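Ticket 429 - Right gripper pose drops during book stacking
Project: Stemus
Opened by: Corina Lanz
Assigned to: Ulla Kristiansen
Status: open

Corina: Tracking on the right gripper fails in the two-handed book task. Of 82 demos recorded in March, 24 have a gap in the right trajectory. The left is clean. Same table, same desk lamp, marker cubes on both grippers. 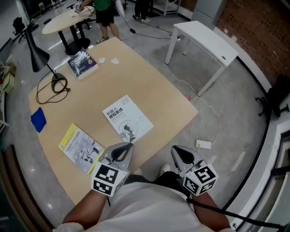 Head view, both cubes in view.

Ulla: Is the loss in the head view or the wrist view?

Corina: Wrist view. Head view holds the whole way through. I replayed demo 307 and the gap starts when the two grippers get close over the white book.

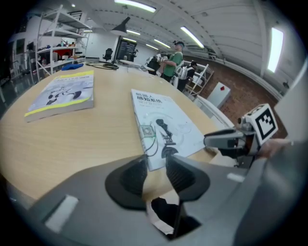 Wrist view, other gripper at right.

Ulla: The relative pose filter rejects any marker seen at a steep angle - the threshold is probably too strict for close work. I'll loosen it and rerun the 24 bad demos. Please don't delete the raw files.

2024-04-05 Ulla: Rerun done. 19 recovered, the rest still have gaps. Leaving this open until I've checked the time sync.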